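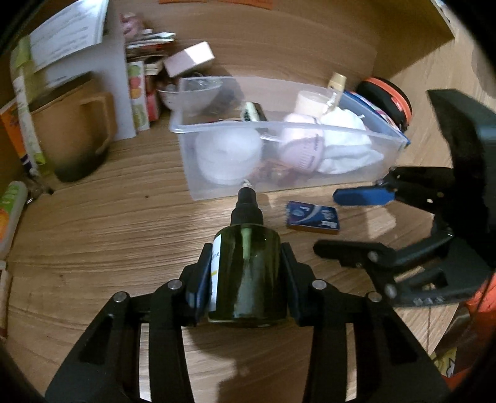
Desktop toiletry organising

Desktop toiletry organising is the everyday practice of gathering bottles, jars, small boxes and loose accessories that have drifted onto a desk or dressing table, and giving them a shared home, usually an open-topped bin. It sits somewhere between cleaning and storage, and it's one of the most satisfying small jobs in the whole household! A desk that has collected a glossy green bottle with a black cap, a small dark blue box and a few lidded jars can be brought to order with one clear bin and a bit of thought about what goes in first.

The practice goes by several names. In Australia it is often just called "doing the bits and bobs", while the organiser and writer Elīna Strazds prefers "desk gathering", a term she used in her handbook for the Prindau home skills program. Shopkeepers tend to file the bins themselves under bathroom storage, though plenty of them never go near a bathroom.

Background

Small containers for oils, creams and powders have been kept on tables for as long as people have had tables to keep them on, and for much of that time they lived in trays, caskets or fitted cases. The dressing table of a grander house might have had a compartment for every jar, which looks marvellous in a museum and is no help at all when a new jar turns up in a different size.

The open plastic bin solved that problem by having no compartments whatsoever. It takes a tall bottle beside a squat tub, and it can be lifted off the desk in one go when the surface needs a wipe. Trergate, a homewares label with a loyal following among renters, sold its first clear bin in a single size and has kept the shape much the same, with a flared rim that gives the fingers something to grip. Urneo makes a frosted version, favoured by people who like to know where things are without seeing every label.

Containers and materials

Bins are generally clear, frosted or solid. Clear walls show the contents at a glance. Frosted walls soften everything behind them into pale shapes, and this is a lovely effect when the contents are a jumble of colours. Solid bins hide the lot, and regular users report that they also hide the things they are looking for.

Round jars with flat lids are the easiest items to place. They stand steadily, they can be picked up by the sides, and two of the same width will often stack. Lids in pale pink, peach or white are common, and a household with several similar jars may add a dot of coloured tape or a handwritten sticker to tell them apart.

Tall bottles need more care. Dark green and brown bottles are popular for oils and lotions, and those with a nozzle or pump top have a high point that can be knocked sideways. Standing them against the back wall of the bin is the usual advice. A bottle can lie down if its cap closes tightly, though it takes up a good deal more of the floor of the bin that way.

Method

Most guides begin with an empty bin and everything out on the desk.

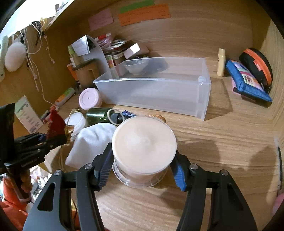
Jars go in early, with the heaviest towards the middle, so that there is something firm for the other pieces to lean on. Bottles follow, then the small boxes and packets, which can be slipped upright into whatever gaps are left. Soft things come last. A cloth can be folded flat along one side, where it stops the glass from knocking, and fabric pouches or anything with a cord are best laid on top where the cord won't snag on a nozzle.

Nayeli Villaseñor, whose workshops at the Bautista community rooms drew 300 people in their first season, teaches a slower version. She has everyone pick up each item, check the lid, wipe the base and only then decide on a spot. Her students are forever finding that a jar they thought was full has 2 scrapes of cream left in it – and out it goes.

A different school of thought puts the things used every morning at the front and ignores size altogether. Lionel Staniforth argued for this in a short piece dated 18 May 2018, and his readers have been cheerfully arguing back. His critics point out that a tall bottle at the front hides everything behind it. Staniforth's reply was to turn the bin around.

Common difficulties

Sticky bases are the most frequent complaint, particularly with oils. A drip runs down the outside of the bottle and leaves a ring on the floor of the bin, and on a timber desk it can mark the finish if the bottle is standing directly on the wood. A square of washable cloth under the bottle takes care of most of it.

Overfilling is another. A bin that has to be unpacked to reach the bottom jar soon stops being used, and the jars creep back across the desk one at a time. Some households keep a second, smaller tub for ornaments and ribbons, which otherwise tangle around caps.

See also

Dressing table
Drawer dividers
Travel toiletry bag
Decanting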